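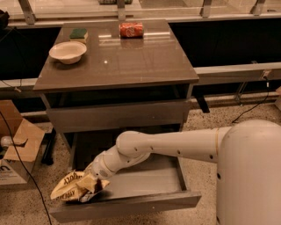
Tidying robot draws a crowd at Clastia open day

Visitors to the Clastia workshops on Saturday were treated to something many of us would love to have at home - a robot that puts things away. The white, one-armed view most people got was of it leaning in from the side of a small grey cabinet, a snack bag in its gripper and the lower drawer pulled wide open ready.

The demonstration was put on by Stunby, the Clastia team that works on household help, and it ran every half hour until the doors closed. A bowl, a sponge and a red drinks can shared the cabinet with the snacks, and there was a good deal of friendly debate along the barrier over which of them would be hardest to pick up. (The children were firmly on the side of the sponge!)

By the end of the afternoon 900 people had come through, including a coach party of 70 from Sengar who had set off before breakfast and still stayed for the very last run. The team answered questions between turns, mostly about stairs, pets and whether it could manage the washing-up, and they were wonderfully patient about it all.

Anyone who missed it will have another chance in March, when Stunby takes the demonstration to the Museo for 3 days. Entry is free, though places at the front go quickly, so do come early if you have little ones with you.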